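Vemstead Neighbors Help Board
Food & Kitchen > Bread and baking

My dough barely rises in winter. What am I doing wrong?

Posted by Lumturie Vidmar

Hello all, and thank you in advance for reading, I do go on a bit. I have baked the same plain white loaf for years, and every January it turns into a brick. Same flour, same packet yeast, same recipe from my aunt. In July it doubles in an hour and in the cold months it just sits there looking at me. My kitchen is at the back of the house and gets no sun at all. Should I add more yeast? I was also wondering if the bowl matters, as I have moved over to plastic ones and my aunt swears by her heavy old crock.

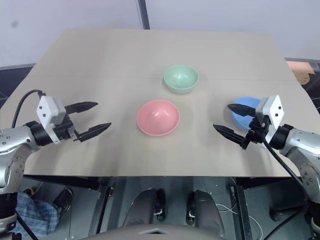 I've tried putting it on top of the fridge, but ours is one of those tall ones and I need a step stool, and my knees are not what they were. Any advice welcome, and if you have a favorite loaf please share that too!

2 replies

Deepak Bisht
Hi Lumturie, I had this exact trouble in our old apartment! I would leave the yeast alone, because more of it gives you a beery taste. What helped me was warmer water and a lot more patience. Dough likes a spot near 70 degrees, and if your kitchen is colder than that, simply give it longer (mine sometimes takes 5 hours, and I go off and do the laundry and forget all about it). You can also put it in the oven with only the light on and a pan of hot water on the shelf below. Take it out before you preheat, please, I have melted one lid already.

As for the bowl, plastic is fine. It doesn't pull the heat out of the dough the way a cold crock can. Rub a little oil around the inside first and the dough will slide right out for you.
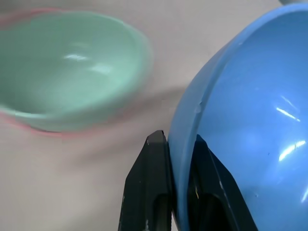
Mint-green bowl, seen from above

Go by how the dough looks and forget the clock. Poke it with a floury finger, and if the dent fills back in slowly, you're ready to shape.

greltis_121
check the date on your yeast. mine was two years old lol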